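Cummont Play Library – Toy Selection Meeting
Minutes, April

Meeting opened at 6:30 p.m. Last month's minutes were approved with one spelling fix (it's Belkadi, with a k).

1. Money
We have $2584 in the toy fund. Up to $1000 of that can go to puzzles and sorters this season. Cheers all round!

2. Shape sorters
A long and very happy discussion.
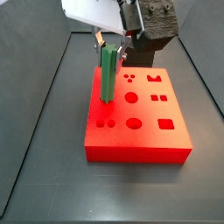
Parents keep asking for sorters that still give a four-year-old something to think about, and the group loved the red block for exactly that reason. The green star piece is tall enough for small hands to hold near the top while they line up the points, and the mix of round, square and odder holes gives kids plenty to compare. One member would like a star piece for her own desk. Agreed to put this style at the top of the list.

The Bellar set was also discussed – nice pieces, but the lid is a nuisance and the box takes up half a shelf. Left for next time.

3. Pegs and rods
Everyone agreed the plain round pegs are the best place for new sorters to start. We want them on the welcome table, with the star saved for later. 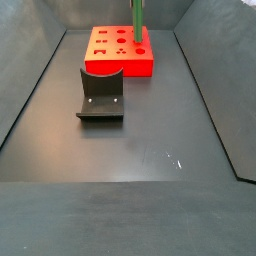
Green rod upright in its round hole, red sorter block.

Plondia will be asked about spare pieces, as lost ones are our biggest headache. Action: write to them before the next meeting.

4. Storage
Drawstring bags for all loose pieces – yes, please! Two offers to sew. Labels to go on the outside.

Meeting closed at 7:50 p.m. Next meeting in May, same room, bring a mug.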